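Search this site Enter keywords Go

3.2 Collection of Demonstrations

Demonstrations were recorded at the Nultow site with a hand-held gripper - no arm was present at this stage. Each of the 22 operators contributed up to 100 episodes, and Meireles checked the start and end of every one.
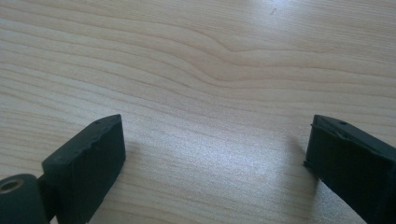
Figure 4. Hand-held gripper, fingers open over the tabletop.

Camera motion was recovered from the video alone. Tracking on a bare surface depends on whatever texture it offers. With the fingers apart, the wavy grain of the pale wood supplies features toward the top of the view, while the glare patch between the fingers supplies few. Features on the fingers were masked out, as they move with the camera. Episodes with a tracking gap longer than 28 frames were dropped.

Related items
Marchuk: Teleoperation Delay and Task Success
Usosia Workshop Notes, May
Prorkville Grasping Set, Release Notes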